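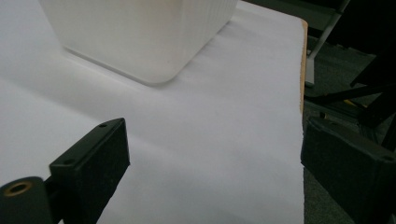 What kind of paper should I put down on a table before a craft project?

Plain white paper off a roll works for most things, as long as it's wide enough to cover your whole work area in one piece. Go for something heavier if you plan to use a lot of water or glue.

White on White: The Paper Table at Zostcombe

Welcome to the smallest gallery on the site, and maybe my favorite! I've been running the Monday craft table in Zostcombe since January, and by far the thing I get asked about most is the paper we work on. Not the paints, not the brushes, the paper! So this page is for everybody who loves a big clean sheet as much as I do.

White ribbed container on white paper. I love how the paper goes a little lavender in the shade while the front of the container stays creamy. Two whites side by side and they couldn't be more different.

Look along the right for the tan strip where the board peeks out. The creases and that faint fold line stay in, too (I like a sheet with some life in it).

About the paper

Our roll comes from Głowacki, the stationery shop by the bus station, and it's the 26 inch width. The full roll is 1,500 feet, which sounded ridiculous when I ordered it and now sounds like a perfectly sensible amount of paper to own. It's matte, so there's no glare when you lean over it, and pencil goes down beautifully. I tried a glossy one first and gave it away. Everything slid!

It's 70 gram paper, a bit lighter than what goes in most printers. For drawing, sorting, gluing small things and standing pots on while you decide what to do with them, that's plenty. For wet paint I put down two layers, and for anything really soggy I switch to an old oilcloth and save the good stuff.

Getting it flat

Paper off a roll wants to go back to being a roll. I cut ours the night before and lay it curl side down with a heavy book on each corner, so 4 books in all, and by morning it has mostly given up. Ripples are fine. If you have a fold you can't live with, a barely warm iron with a tea towel in between does wonders, but try it on a scrap first!

Let the sheet hang over the edge of your board a little if it wants to. I used to trim everything exactly to size and it took forever, and then the first person to sit down would nudge it sideways anyway.

Why white things look so good on it

Put a white pot on a dark table and all you see is a white pot. Put the same pot on white paper and suddenly you notice the ribs, the rounded corners, the way the base tucks in, the soft gray shadow next to it. It's the best free drawing lesson I know. Move your lamp a few inches and you get a whole new set of grays! People at the Rulness open studio do this with eggs and folded napkins, and I've spent far too many evenings copying them with whatever was in the kitchen cupboard.

If you want to try it at home, ribbed and ridged things are the most fun. Yogurt pots, planters, old storage tubs, shells, a paper cupcake case turned upside down. Use a soft pencil and start with the shadow, then see how little outline you need. Usually it's hardly any.

Colored paper people, I haven't forgotten you. Pale gray is gorgeous with white pots and so is a dusty pink, and a brown kraft sheet makes white chalk absolutely sing. I just keep coming back to plain white.

Using it up

Used sheets get cut down for shopping lists, seed packets and the layers between plates when somebody moves house. The painty ones make fantastic wrapping paper. I did a whole birthday's worth last month out of one very splattered piece and got more compliments on the wrapping than on the presents, so do hang on to your messiest sheets!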